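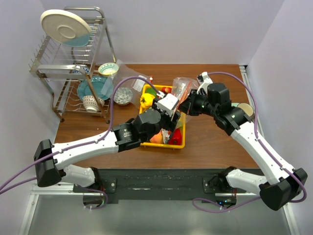

Minutes – Bimanual Manipulation Working Meeting, September
Room: Coutinho seminar room, 2:00 p.m.
Present: Edileuza Nogueira (chair), Genivaldo Tavares, Solange Godoy, Janaína Portela
Apologies: Gervásio Furtado
Minutes: J. Portela

1. Minutes of the last meeting
Accepted with one correction. Under item 4, "slider offset" should read "slider clearance." The Gader configuration file has the right term and does not need to be changed.

2. Matters arising
The checksum problem in the episode export is closed. GT traced it to the joint stream being written before the last camera frame was flushed. Episodes recorded before the fix have been re-exported and the old copies deleted from the shared drive.
The request to Mikness for a second set of fingertips is still open. No reply so far. EN will write again.

3. Zipper bag task: definition
SG restated the task, as there had been different readings of it in the draft. The bag is on the table with produce inside and the zipper open. One arm holds the short zipper tail below the slider. The other arm grips the slider and draws it along the track until the mouth is closed. The task ends when both grippers have let go and the arms have returned to the ready pose. Loading the bag from the crate is a separate task and is not scored with this one.
JP asked whether a bag that is closed but still held should count. Agreed that it should not. The release is part of the task, and the film tends to cling to the fingertips when the arm retracts.
Agreed to use the same four stage labels in the paper and in the annotation tool: tail grasp, slider grasp, draw, release.

4. Grasp strategy
GT presented the comparison of the two ways of starting the draw. In the first, the holding arm takes the tail end and the second arm comes to the slider from above, with the tail kept taut. In the second, a single gripper takes the slider at the junction of the two strips and the other arm only steadies the film. 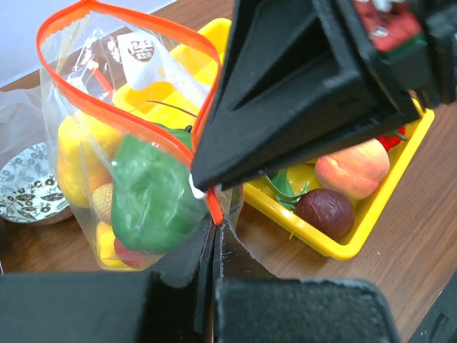
Fig. 1. Wrist view, tail-hold start. Lower gripper on the end of the zipper tail, second gripper with its tip at the slider.

The tail-hold start gives a known reference point for the second arm. Its cost is space: the two grippers work very close together, and the upper one hides most of the slider from the wrist camera at the moment the grasp has to be made. EN noted that the fixed camera does not help much here because it is too far away to resolve the slider. GT agreed and said the policy probably relies on the converging zipper strips, which remain in view on the open side of the bag. He has not tested this. SG suggested masking the strips in the wrist image at evaluation time and seeing whether the slider grasp degrades. Accepted as an action.

The slider-first start has a clearer view but is sensitive to lateral error. If the slider is not centered between the tips it turns when the fingers close, and the draw then jams.
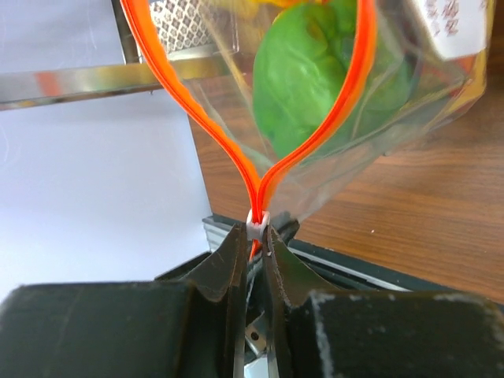
Fig. 2. Wrist view, slider grasp at the point where the two zipper strips meet, tail between the tips.

There was some discussion of fingertip wear. Scuffing is visible on the finger edges in the wrist images, and JP asked whether it changes the friction enough to affect the results. GT does not think so for the slider, where the contact is hard plastic, but would not rule it out for the film. EN asked that fingertips not be swapped in the middle of an evaluation block, whatever their state. Any swap is to be entered in the run log with the episode number.

5. Data and results
Training set: 90 teleoperated demonstrations, all with the tail-hold start. Produce and bag position were varied between episodes. The crate and the dish rack stayed on the table throughout as background clutter.
Evaluation: 36 trials of the Ritik policy, same start. Failures were assigned to the first stage that went wrong:
Tail grasp – no failures
Slider grasp – 8
Draw – 7
Release – no failures
The remaining trials were completed.
SG observed that the draw failures are not all of one type. In most of them the slider moved and then stopped where the bag wall was pushed out by the contents. In the others the slider grasp was poor to begin with but had been passed by the annotator. She would move those to the slider stage. GT preferred to keep the labels as recorded and have a second annotator go through the same videos blind. Agreed. No relabeling until that is done, and the present table is not to be quoted outside the group.
EN asked for the slider-first numbers. GT has only informal runs, recorded while the force limit was still being adjusted, and does not want them in the paper. A proper block will be run with the limit frozen.

6. Force limit on the draw
The limit now in Gader is fixed for the whole draw. JP proposed lowering it for the first part of the travel, before the slider has engaged both strips, and raising it after that. SG was against adding a hand-tuned switch to a learned policy – it would have to be explained in the methods section and would blur the comparison. Left as it is for this round. JP may try it on a separate branch.

7. Paper draft
GF sent written comments before the meeting. His main point is that the introduction claims too much about deformable objects in general when the experiments cover one kind of bag. Accepted. SG will narrow the claim and move the paragraph on cloth to related work.
Figure captions need to say which camera each view comes from.

8. Actions
GT – strip masking test; slider-first block with frozen force limit
SG – revise introduction; captions
JP – second annotation pass; branch with two-level limit, low priority
EN – Mikness, fingertips
GF – check the stage definitions in item 3 against the draft

9. Any other business
The booth is reserved for calibration in the mornings until further notice. Evaluation runs should be booked for the afternoon.

Meeting closed at 3:25 p.m.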